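Plarnau, Februar 2019

Prestby veröffentlicht Leitfaden für handgeführte Greifer bei der Aufzeichnung von Greifbewegungen

Regelwerk in 29 Punkten behandelt Arbeitsplatz, Einweisung, Einwilligung und Dokumentation. Frei verfügbar, Rückmeldungen bis Mai erbeten.

Das Ingenieurbüro Prestby hat gemeinsam mit dem Softwarehaus Provier einen Leitfaden für das Arbeiten mit handgeführten Greifern herausgegeben. Er richtet sich an Betriebe, Hochschulen und Dienstleister, die Greifbewegungen von Hand vormachen und aufzeichnen, damit Roboter sie später ausführen können. Das Dokument umfasst 29 Punkte auf 20 Seiten und kann ab sofort kostenlos bei der Geschäftsstelle in Plarnau angefordert werden.

Für Industrieroboter und für Anwendungen, in denen Mensch und Maschine sich einen Arbeitsraum teilen, gibt es seit Jahren Normen und eine eingespielte Praxis der Risikobeurteilung. Das handgeführte Werkzeug fällt in vielen Betrieben dazwischen. Es hat keinen Roboterarm, bewegt sich nur so schnell wie die Hand, die es hält, und wird deshalb häufig wie ein beliebiges Handgerät behandelt. Gleichzeitig zeichnet eine Kamera am Greifer auf, was vor den Fingern geschieht, und oft auch, was dahinter im Raum zu sehen ist.

»Bei der mechanischen Sicherheit waren wir uns schnell einig«, erklärt Wilma Tennant, die bei Prestby die Arbeitsgruppe geleitet hat. »Länger gesprochen haben wir über die Frage, wer in einem Raum anwesend sein darf, wenn aufgezeichnet wird, und was diese Personen vorher wissen müssen.«

Der Leitfaden ersetzt keine Norm und keine Gefährdungsbeurteilung. Er beschreibt, welche Punkte aus Sicht der Beteiligten vor, während und nach einer Aufzeichnung geklärt sein sollten. Die Anforderungen sind in »muss«, »soll« und »kann« abgestuft. Für jede Muss-Anforderung ist angegeben, wie ihre Einhaltung nachgewiesen wird, meist durch einen Eintrag im Sitzungsprotokoll.

Die sechs Abschnitte

Abschnitt 1 klärt Begriffe. Unterschieden wird zwischen der führenden Person, die den Greifer hält, mitwirkenden Personen, die Gegenstände bereitlegen oder den Ablauf ansagen, und anwesenden Personen, die sich nur im selben Raum aufhalten. Die Unterscheidung zieht sich durch das ganze Dokument.

Abschnitt 2 betrifft den Arbeitsplatz. Tische müssen standfest sein und von der führenden Person ohne dauerhaftes Vorbeugen erreicht werden. Glänzende Oberflächen sind zulässig, Spiegelungen der Deckenbeleuchtung sollen aber vor Beginn geprüft und im Protokoll vermerkt werden. Gegenstände mit Spitzen oder Schneiden werden in einer eigenen Liste geführt. Für sie gilt, dass keine zweite Hand in den Bereich zwischen den Greiferfingern gelangt, solange das Werkzeug geführt wird.

Abschnitt 3 regelt die Einweisung. Sie dauert 60 Minuten und findet vor dem ersten Einsatz statt. Wer länger als ein halbes Jahr nicht mit dem Greifer gearbeitet hat, wiederholt sie. Inhalt sind Handhaltung, Quetschstellen, das Vorgehen bei Störungen und die Regeln für Pausen. Nach 20 Minuten ununterbrochener Führung ist eine Pause oder ein Wechsel der Person vorgesehen. Diese Grenze war in der Arbeitsgruppe umstritten, sie ist deshalb vorerst als Soll-Anforderung gefasst.

Abschnitt 4 behandelt Einwilligung und Persönlichkeitsrechte. Mitwirkende und anwesende Personen müssen vor Beginn erfahren, dass aufgezeichnet wird, zu welchem Zweck und wie lange das Material aufbewahrt wird. In offenen Büroräumen ist ein Hinweis an jedem Zugang anzubringen. Unterlagen, Bildschirme und Namensschilder sind aus dem Erfassungsbereich zu entfernen. Wer nicht aufgenommen werden will, muss den Raum ohne Nachteil verlassen oder einen Platz außerhalb des Erfassungsbereichs nutzen können.

Abschnitt 5 beschreibt die Dokumentation. Jede Sitzung erhält ein Protokoll mit Ort, Beleuchtung, Gegenständen, beteiligten Rollen und Abbrüchen. Abgebrochene Versuche werden nicht gelöscht, sondern gekennzeichnet. Provier hat dazu eine Vorlage erstellt, die dem Leitfaden als Anhang beiliegt.

Abschnitt 6 enthält Vorgaben für Prüfung und Wartung. Die Finger und ihre Spitzen werden vor jeder Sitzung auf festen Sitz und Abrieb kontrolliert. Ein Werkzeug mit beschädigtem Gehäuse darf nicht weiter benutzt werden, auch dann nicht, wenn es noch einwandfrei schließt.

Erprobung in laufenden Projekten

Der Entwurf wurde im vergangenen Jahr in sechs Betrieben und Instituten angewendet. Die Teilnehmer führten über ihre Sitzungen Protokoll und meldeten Stellen, an denen der Text unklar oder im Alltag nicht durchzuhalten war. Die meisten Änderungen ergaben sich bei den Abschnitten 2 und 4.

Die ursprüngliche Fassung verlangte einen geschlossenen Raum, in dem sich ausschließlich die führende Person aufhält. Davon ist die Arbeitsgruppe abgerückt. »Viele Aufgaben werden an großen Tischen aufgenommen, an denen auch andere zu tun haben«, so Darren Bickerstaff von Provier. »Wenn wir das verbieten, wird der Leitfaden abgeheftet und es bleibt alles, wie es ist.« Die veröffentlichte Fassung erlaubt deshalb gemeinsam genutzte Räume, sofern die Rollen vorher festgelegt und die Hinweise angebracht sind.

Auch die Gegenstandsliste wurde überarbeitet. Stifte, Lineale und gefaltete Karten galten im Entwurf als unkritisch und sollten gar nicht erfasst werden. In der Erprobung zeigte sich, dass flache und dünne Teile besonders oft zu Fehlgriffen führen und die führende Person dann dazu neigt, mit der freien Hand nachzuhelfen. Sie stehen nun in einer mittleren Gruppe mit einer eigenen Regel zum Nachlegen: erst den Greifer anheben, dann den Gegenstand berühren.
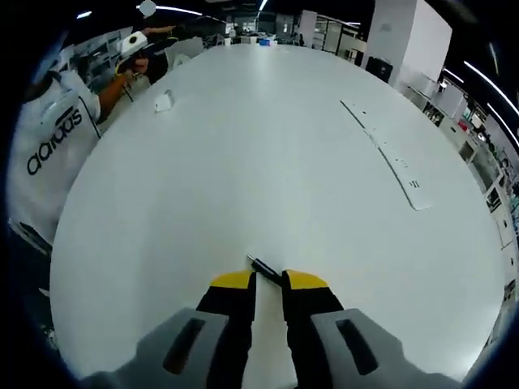
Handgeführter Greifer an einem Arbeitstisch im offenen Büroraum. Zwischen den beiden Greiferfingern liegt ein dünner, stiftähnlicher Gegenstand. Foto: Prestby

Kamlesh Bhardwaj, beim Dienstleister Yusof für die Durchführung von Aufzeichnungen zuständig, bewertet den Aufwand als vertretbar. »Das Protokoll kostet uns pro Sitzung ein paar Minuten. Den größeren Teil der Arbeit macht die Vorbereitung des Raums aus, vor allem, wenn dort sonst andere Abteilungen sitzen.« Yusof will den Leitfaden künftig als Anlage zu seinen Verträgen verwenden.

Offen geblieben sind mehrere Fragen. Für die Aufzeichnung in Privatwohnungen macht der Leitfaden bisher keine Vorgaben, ebenso wenig für den Einsatz von zwei Greifern durch eine Person. Beide Themen sollen in der nächsten Fassung behandelt werden. Auch zur Belastung von Handgelenk und Schulter liegen der Arbeitsgruppe noch zu wenige Rückmeldungen vor, um die Pausenregel verbindlich zu machen.

Rückmeldungen und Bezug

Stellungnahmen zur ersten Fassung nimmt Prestby bis Ende Mai entgegen. Erbeten werden vor allem Hinweise aus Betrieben, die bereits eigene Regeln verwenden. Eine Bestätigung über die Anwendung des Leitfadens kann jeder Betrieb selbst ausstellen – eine Zertifizierung ist damit nicht verbunden und derzeit auch nicht geplant. Der Abdruck dieser Mitteilung ist frei, um ein Belegexemplar wird gebeten.

Ansprechpartnerin für die Presse: Wilma Tennant, Prestby, Geschäftsstelle Plarnau

Kommentare

Rory Lindsay
Gilt die Pausenregel pro Person oder pro Gerät? Wir wechseln uns zu zweit ab und das Werkzeug läuft praktisch durch. Im Text steht »ununterbrochene Führung«, das kann man so oder so lesen.

Prestby Redaktion
Pro Person. Wir nehmen die Stelle in die Liste der Klarstellungen auf, danke.

M. Turcotte
Den Abschnitt zu den anwesenden Personen finde ich gut. Bei uns hängt seit Monaten ein Zettel an der Haupttür, am zweiten Eingang aber nichts. Die 60 Minuten Einweisung halte ich dagegen für zu lang, wenn jemand nur einen Nachmittag aushilft. Gibt es eine Kurzfassung?

Rory Lindsay
@M. Turcotte: Wir haben es auf zwei Termine verteilt, das ging besser. Quetschstellen und Störungen am ersten, der Rest vor dem eigentlichen Einsatz. Ob das im Sinne des Leitfadens ist, weiß ich nicht.

werkstatt_nord
Mir fehlt etwas zur Reinigung der Fingerspitzen. Bei uns setzt sich nach ein paar Stunden Papierstaub ab und dann rutschen die dünnen Teile weg. Kontrolle auf Abrieb allein reicht da nicht. Schicke ich auch noch als Stellungnahme.

Kontakt | Impressum | Datenschutz | © 2019 Prestby | Nach oben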